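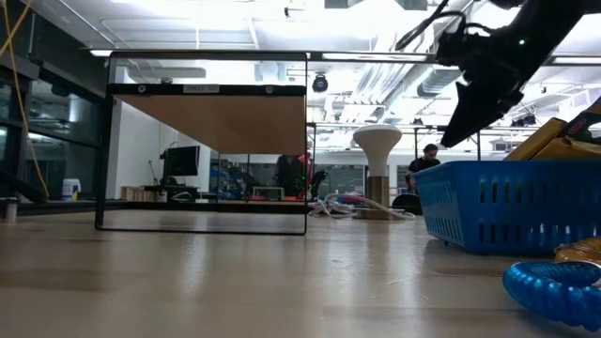

## The Tidy Table Rule, and Other Losing Battles

The rulebook at Illholm runs to 41 pages, and Tia Clegg wrote most of them. She would like you to know that the first draft was 20. The rest was added one incident at a time, and if you read it in order you can more or less follow the incidents.

Rule 30 is the one people argue about. It says that anything on the table when the arm is powered must be part of the task or be gone. By that standard a black metal frame with a tan panel hung across it has a fair claim to stay. So does a blue basket, on a good day. A coiled blue hose in the near corner is the kind of thing that gets a meeting.

"Everybody thinks their hose is part of the task," Clegg says.

Her reasoning is dull, and she's proud of that. A gripper coming down at an angle needs room for its jaw and for whatever the jaw is holding, plus the cable that loops over the top of the arm. Most plans allow for the first. The good ones get to the second. The cable usually finds out for itself.

Then there is the green light. Rule 12 in the old draft said green meant safe, which lasted until a visitor from Cullell took it at its word and reached in for his pen. The current version says a light tells you about the robot and tells you nothing about your hand – a sentence that took three people an afternoon. You now ask the operator and wait for an answer out loud. Nodding doesn't count.

People behind the table get their own chapter. They may sit, stand or eat lunch there, provided the operator knows it and the reach has been checked with the arm fully stretched. Clekasum, which borrowed the rulebook for its own shop, took out the part about lunch. Clegg has asked for it back.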